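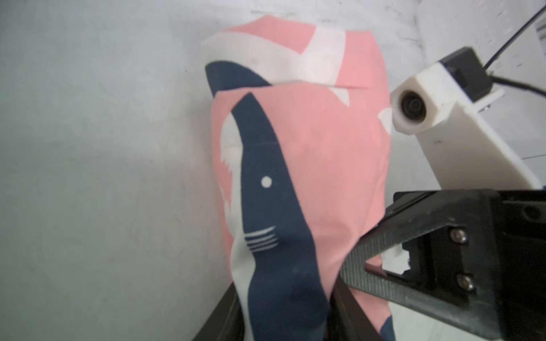
Page 2

Minutes of the review meeting on the Gemora gripper kit
Held at Favwood, workshop room, 2/21/23

Present: the members of the handling group, the buyer, the person responsible for the laundry line, and one guest from Skirkine, who attended for items 3 and 4 only.
Apologies: the safety officer sent written remarks, which were read under item 5.

1. Minutes of the previous meeting

The minutes were read and accepted with one correction. In the paragraph about the delivery, the word "returned" should be "received". The kit was received complete and no part of it was returned to the supplier.

2. Purpose of the review

The chair reminded the meeting that the kit is with us on trial and that we must tell the supplier if we wish to keep it. The trial version consists of the two-finger gripper, the camera with its mount, the cables and the software licence. The question before the group is only whether the kit is suitable for picking and folding small textile pieces. The question of a second arm is not part of this review and will be discussed at another time.

3. Report on the fabric work

The handling group reported on its work with the printed cotton-like pieces. The pink cloth with the navy and white sharks was used as the main test piece, as it was agreed at the last meeting. It is soft, it wrinkles easily, and the print has large dark areas and large white areas close together. The group considers that this is a fair picture of what comes on the laundry line.

The group made 70 picks with the cloth lying flat and the same number with the cloth folded over. With the flat cloth the results were good. With the folded cloth the gripper took both layers well when the fingers closed near the lower end, but when they closed near the fold it sometimes took only the upper layer. The group asked that this difference is written down clearly, because the supplier's leaflet speaks only about "textiles" and does not say in what position.

The textured pad on the inner face of the finger was praised. It holds the cloth without the need to press very strongly. One member asked if the pad leaves marks on light fabric. The group has not seen such marks, but it has not looked for them in a regular way, and it will do so.

The guest from Skirkine told the meeting that his company had the kit in use from October. They work with towels and napkins. Their experience with the pads is similar to ours. They changed the pads one time and this was simple work.

4. Camera and mount

There was a long discussion on this item. The small round camera in its white 3D-printed mount gives a near view of the cloth, and the group finds this view useful for checking whether the fold is held. Three remarks were made:

The black cable from the module goes up in a curve and is not fixed to anything on its way. When the wrist turns far, it could be caught. The group asks for a clip or a sleeve.

The side plate of the finger is held with hex-socket screws. The key for them was not in the box, and we used our own. The buyer will ask that a key is included in future.

The bracket is printed plastic. The laundry line asked if it can be had in metal. The guest said that Skirkine asked the same question and received the answer that it is possible on order, but he did not know the price.

A comparison with the Kong kit was requested. The Kong gripper has a wider opening, up to 200 mm, but the camera must be bought separately and the mount is not offered by them. The meeting agreed that a wide opening is not needed for cloth. The Kong offer stays in the file.

5. Safety remarks

The written remarks were read. The safety officer has no objection to the trial, on condition that the speed stays at the present setting when a person stands at the table. He also wishes that the emergency stop is placed on the left side, where the operator has the free hand. Agreed. The handling group will move it.

6. Cost

The buyer presented the offer. The price of the kit is within the amount we have reserved. The yearly fee for the software is not, if we take the full version. The handling group said that the basic version is enough for the present work, but the basic version does not save the camera pictures. The buyer will ask whether saving can be added alone. The offer is valid for 31 days from its date.

7. Decisions

It was decided to continue the trial with the Gemora kit until the next meeting.
It was decided to repeat the folded picks with a thinner cloth and with the same shark cloth after washing.
It was decided not to order spare pads before the price of the set is known.
The proposal to ask for a longer trial was not supported.

8. Other matters

The key of the workshop room must be given back at the front desk in the evening and must not be left in the door. The grey surface of the test table should be wiped before every series.

Next meeting: the time will be sent by e-mail when the answer of the supplier has arrived.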